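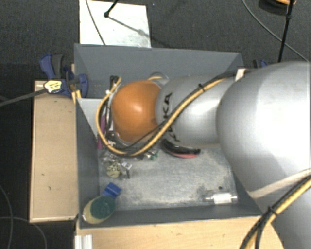
Page last changed: January, 11:00

Counteroffer after I gave notice, would you stay?

javar_mike_t
I put in my notice at Surkmont to take a job in Toledo. Next morning my boss offered me $1000 a year more to stay. The new place pays $3974 more than I make now, but I'd have to move. I like my team. Has anyone stayed and been glad they did?

pallet_jill
Don't stay. You already told them you want out, and they'll remember it the next time they cut hours.

dockside44
I don't agree with that. I took a counteroffer at Feltton and stayed another 11 years. My boss never brought it up again. It depends on why you were leaving in the first place. If it was only the money, ask them to match the full amount and get it in writing.

pallet_jill
You got a good boss. I stayed once and was training my own replacement by summer.

javar_mike_t
It wasn't only money. I've asked twice about a lead position and got "maybe next year" both times.

dockside44
Then I'd go. Another $1000 doesn't fix that.

rt_nightshift
Price the move first. Truck, deposit, a month of double rent if your lease overlaps. Ask the Toledo place if they pay any of it. Mine did, but I had to ask. Have you signed anything yet?

javar_mike_t
Signed the offer last week. I didn't think to ask about moving costs.

rt_nightshift
You can still ask. Worst they say is no.

pallet_jill
If you signed, I'd keep your word. Thank your boss, say you've decided, and work out your notice like normal.

javar_mike_t
OK. I'm going to call Toledo about the move and tell my boss no in the morning.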